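Syncing a Second Subtitle Track to an Older Foreign Film

Ívar Holst
July 2022

Many older foreign films circulate on disc in more than one transfer, and the subtitles made for one transfer often drift when played over another. The usual cause is a difference in frame rate, a difference in the opening logos, or both. The steps in this guide correct both problems with a free subtitle editor and a plain text editor. They apply to text-based subtitles in SRT format. Image-based subtitles taken straight from a disc have to be converted to text first, and that is covered on a separate page.

The worked case is the 1.66:1 transfer of Skidville, a ghost film sold on two discs: the older Nelby release and the later Ragnarsson release. The Nelby disc has the better translation. The Ragnarsson disc has the better picture. The goal is to play the Nelby subtitles over the Ragnarsson picture.

What you need

A subtitle editor that can shift all lines, change frame rate, and sync by two points. Most of the free ones do all of this, although the menu names differ.
A video player that shows the current time in milliseconds.
A copy of the subtitle file, saved under a new name. Do not work on the only copy.

Step 1. Check the text encoding

Open the subtitle file in the text editor. If accented letters show up as question marks or boxes, the file was saved in an older encoding. Reload it with a Western European or Central European setting until the letters look right, then save it as UTF-8. Question marks that remain under every setting are real question marks, and the letters have to be typed back in by hand.

Step 2. Find the first and last usable lines

Do not use the first subtitle in the file if it is a title card or a translator credit. These are often placed loosely. Use the first line of spoken dialogue with a hard consonant at the start. In Skidville this is line 3, spoken by the landlord at the door.

For the last point, pick a line near the end of the film that is also spoken on screen. The Nelby file has 771 lines, but the last several translate a song over the end credits, and the song starts earlier on the Ragnarsson disc. Use the final line of dialogue in the hospital corridor.

Step 3. Measure the offset at both points

Play the video with subtitles turned off. Pause where the first chosen line begins and write down the time. Step back and play it again. Two readings that differ by more than a tenth of a second mean the pause was late on one of them, and a third reading should be taken.

Do the same for the last chosen line. Then subtract the time in the subtitle file from the time in the video, once for each point.

If the two differences match, the file only needs a shift. If the second difference is much larger or smaller than the first, the running speed is different and the file needs a frame rate change as well.
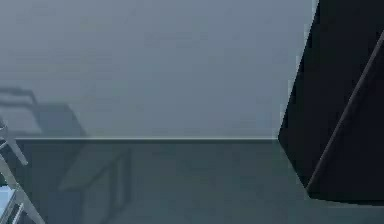 Step 4. Correct the frame rate

Discs made for the old PAL market run film at 25 frames per second. Most Blu-rays run it at 23.976. A subtitle file timed to the faster version will run early on the slower one, and the gap grows by a little over two and a half seconds for each minute of film.

In the editor, open the frame rate tool. Set the source rate to 25 and the target rate to 23.976, then apply it to all lines. Apply it once only. The tool multiplies the existing times, so running it again will stretch the file a second time. If this happens, undo it or go back to the saved copy.

Step 5. Apply the shift

Measure the first point again, using the new time in the file. Enter the difference in the shift tool and apply it to all lines. For Skidville the Ragnarsson disc carries an extra company logo, so the shift is positive.

Check the last point. It should now be within a fifth of a second. If it is, go to Step 7.

Step 6. Deal with cuts

Drift that appears suddenly in the middle of the film is not a speed problem. It means that one version has footage the other lacks – usually a trimmed shot or a longer fade at a reel change.

To find the place, jump through the film in ten-minute steps and note the first one where the lines are off. Go back and narrow it down by halves. In Skidville it falls at minute 67, between the well scene and the drive to Illdale, where the Nelby version holds on black for longer.

Select every line from that place to the end of the file and shift only those. Leave the earlier lines alone. Some editors call this "selected line and forward".

Step 7. Clean up overlaps

Shifting part of a file can leave one line starting before the last has ended. Run the overlap check. Where two lines collide, shorten the first one and leave the start time of the second unchanged. Set the minimum gap to 2 frames.

Whispered scenes need a look by eye. Many horror subtitles are timed to appear slightly before the voice, and an automatic tool may flag these as errors. Do not accept those corrections without watching the scene.

Step 8. Save and test

Save the file as SRT in UTF-8, in the same folder as the video and with the same base name. Add the language code before the extension if the player supports it. Play the opening, the section on either side of the cut, and the last reel.

Files timed to the Nelby disc before its December reissue have a different line order in the police station scene. For those, compare lines by their text and ignore the line numbers.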